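Call for Participants: Household Odor Perception Study

Hekano is recruiting 30 adults for a study of how people rate common kitchen and laundry odors at low concentration. The study is led by Colleen Nguyen and runs through May.

Eligibility
Age 22 or older. Nonsmoker for at least one year. No current sinus infection or diagnosed loss of smell. Fluent in written English.

Procedure
Two visits of 90 minutes each. At each visit the participant rates a series of diluted samples for strength and pleasantness on a printed scale. Do not wear perfume or scented lotion. Do not eat or drink anything except water in the hour before a visit.

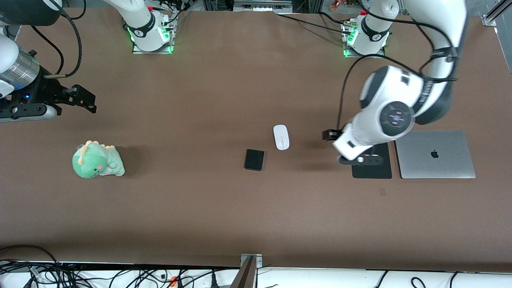 Tabletop with everyday objects, Staniforth building.

Compensation
A gift card is issued after the second visit. Partial payment is not available.

To apply, request the screening form from Malcolm Cropper at the Staniforth front desk before 4 p.m.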